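打印本页 | 发送邮件给朋友

关于我们

Hondstead 木作学堂。教大人做木工,也教小孩,周六上午那班是小孩的。地方不大,在 Birkum 老街后面,原来是个面粉仓库,进门先下两级台阶,小心脚下。

这页一直没空好好写,上一版还是开张那年的,电话都换了。先补一版,有错的请来信告诉我们。

怎么开始的

Edeltraud Fuchs 做了大半辈子家具修复,椅子居多,也修过教堂的长凳。退下来以后闲不住,借了邻居的车棚,带几个街坊刨木头。冬天车棚太冷,胶都不干。后来 Eyerusalem Tsegaye 加入,她原先教中学几何,会排课,会算账,也会跟房东讲价,仓库就是她谈下来的。两个人到现在还在教课,一个管手上的活,一个管图纸和材料。

名字的来历常有人问。Hondstead 是仓库门楣上本来就有的字,前面的租户留下的,做什么生意不清楚。我们懒得换,就用了。

教什么

入门班:认木头,磨刀,锯直线,刨平面。听着枯燥,确实枯燥,头两次课基本就在磨刀。很多人第三次课才高兴起来,因为终于能锯断一块东西而且断口是直的。
榫卯班:燕尾榫为主,也做半榫、穿带。上这个班之前最好先上入门班,或者带一件自己做的东西来给 Edeltraud 看看,她点头就行。
拼板班:每年九月开,这班最难约。选料,排纹路,刨边,上胶,夹紧,等。等的时间比干活的时间长。
修椅子:不算班,算是开放时间。自带椅子。藤编的不修,不会。

拼板多说几句,来信问得最多。纹路方向要不要一正一反,书上吵了很多年,我们的做法是先看木头好不好看,再看年轮,板条窄的话差别不大。枫木颜色浅,胶线容易露出来,夹子别拧死,拧死了胶全挤光,反而不牢。还有,刨好的边当天就胶,别放到下礼拜。放过一夜的边我们都让学员重新刨一刀,有人嫌烦,刨完就不说话了。

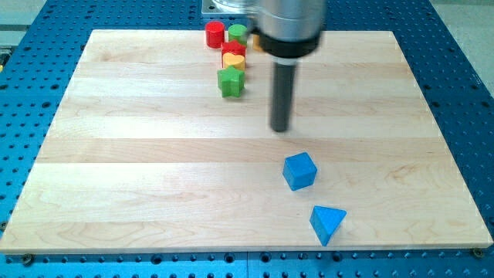

夹具够用,长的那几根要轮流。上胶那天请穿旧衣服,围裙有,但都硬得能站起来了。胶干以前不要拿湿布去擦板面,会把胶抹进木纹里,上油的时候一块一块发白,到时候再来问怎么办,答案就是重新刨。等胶半干,用铲子刮。

木料从哪来

大部分跟 Abera 锯木厂买,离这里不远,老板肯让我们自己挑。少量是旧料,拆房子拆下来的,钉子要先起干净。旧料便宜,但是费刀,入门班不用。

木料进门先放着。放多久看厚薄,看天气。Eyerusalem 有个本子,每一堆什么时候进来的、含水多少,都记着。本子挂在料架旁边,请不要拿去垫东西,上回找了一下午。

现在的样子

到上学期结束,前前后后来过536位学员,最小的八岁。多数人上完一个班就走了,这很正常,家里有张自己做的凳子就够了。也有留下来的,现在助教里一大半是以前的学员。

图书角有115本书,木工的,家具史的,几本讲树的。可以借,写个条子放盒子里。最厚的那本讲英国椅子的不外借,书脊已经散了。

场地分前后两间。前间是工作台和手工具,后间放机器和料架,没上过安全课的不能单独进后间,大人也一样,没得商量。两间中间的门请随手关,灰大。

收费

入门班一期大约1,330,含木料和围裙,不含你弄丢的铅笔。其它班看用料,报名时会告诉你。学生和退休的有减免,直接说就行,不用带证明,我门信你。付不起也请写信来,前几年 Birkum 有人留了一小笔钱,专门给这个用的,没用完。

退课:开课前告诉我们,全退。开课后退一半。生病的另说。

跟 Cellum 的事

Cellum 是隔壁做弦乐器的工坊。我们共用一个院子和一台吸尘机,别的没有关系,课程是分开的,信也是分开的,但是常常寄错。要问琴的请找他们,敲绿门。他们下午试琴,前间会听见,有学员专门挑那个时段来。

几条规矩

刀不用的时候刀口朝里放。
别人的刨子别碰,调过的。
长头发扎起来,手套不要戴着用机器,袖子卷好。
地上的刨花可以带走,养兔子养鸡的都有人要,袋子自备。锯末不给,里面混了胶。
走之前扫自己那一块。
咖啡自己煮,杯子自己洗。Edeltraud 的杯子是蓝边的那只,不要用。

报名

写信或者直接来。电话上课时间听不见,留言会回,慢一点。周六上午人最多,想安静聊两句的话平日傍晚来比较好,六点以后一般都有人在。班满了可以排队,常常有人临时来不了,轮到了我们会打给你,请尽量接,不然就打下一位了。

来之前想好要做什么当然最好,没想好也行。带张照片,或者量好的尺寸,写在纸上,厘米,别写英寸,上次有人做出来的架子塞不进厨房,重做了一遍。

停车在教堂那边,仓库门口要留给送料的车。骑车的可以推进院子,靠左边墙放,右边是 Cellum 的。

课表在另外一页,下学期的还没排完,排完就贴上去。

打印本页 | 发送邮件给朋友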